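Nollau: first-date diaries, shared flat edition

Summary
Nollau is a set of 57 written diaries kept by people who were dating while living with roommates. Each diary covers one person from first message to third date, or to wherever things stopped.

Collection
Entries were collected by Azlan Sutanto and typed up by Mulugeta Gebru. Writers were 3 months or less out of their last relationship. The shortest diary is 70 words. Spelling was left alone.

Fields
writer_id – random, not linked to the sign-up form
met_how – app, friend, work, other
entry – free text
comfort – self-rated, 0 to 100, blank if skipped

Known gaps
Few writers over 50. Diaries from the Lostent sign-up round run in June have no met_how value. Second dates are covered better than third dates. Comfort scores should not be compared between writers.

Getting ready at home
Entries tagged "prep" cover the hour before going out: clothes, nerves, sharing a bathroom, texts to friends.

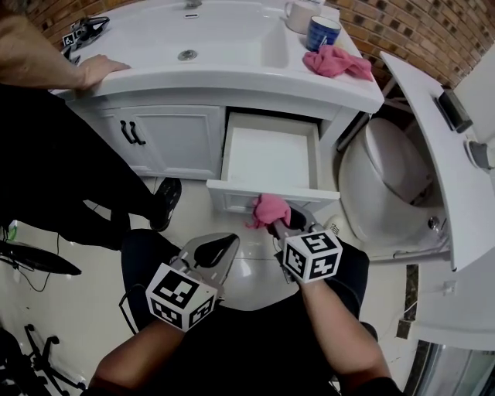
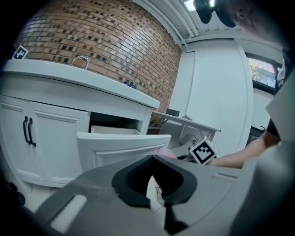 White vanity, brick wall

Use
Free for research and teaching. Do not try to identify writers or the people they dated. Names in the entries were replaced by hand, so report any we missed.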